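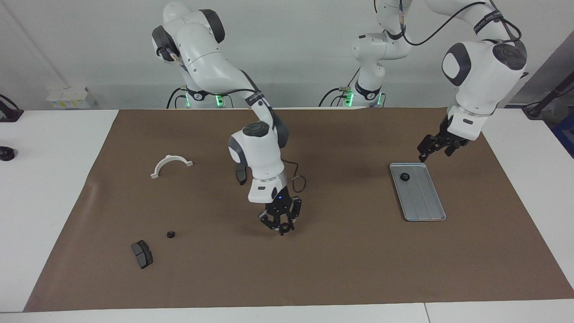

What do Allton customers do with small parts left over from a shelving kit? Starting in October, they can bring them to the Drisent parts counter on Radthorpe Street, where they will be sorted and put back into stock.

The counter takes brackets, clips, end caps and short fasteners from any kit in the Tannous line. Parts do not need to be in the original bag. Anything cracked or bent will be turned away, and painted pieces are accepted only if the paint is factory finish.

Sorting is done on a long table covered with a brown paper mat. Small parts are spread out on the paper and checked against the Tannous parts list, which now runs to 139 items. The paper is replaced at the end of each shift.

Sorted parts go into drawers behind the counter — 36 of them at present, with 12 more on order. Customers who are missing a piece can ask for it by part number or bring in a matching one. There is no charge for up to five pieces. Larger requests are 60 cents apiece.

The counter opens at 9 a.m. and closes at 4 p.m. Drop-offs after closing can be left in the metal box by the side door. Long rails and shelf boards are not part of the program and should go to the Allton recycling yard as before.

Search this site Enter keyword Go

Contact us | Copyright Allton Local News | Back to top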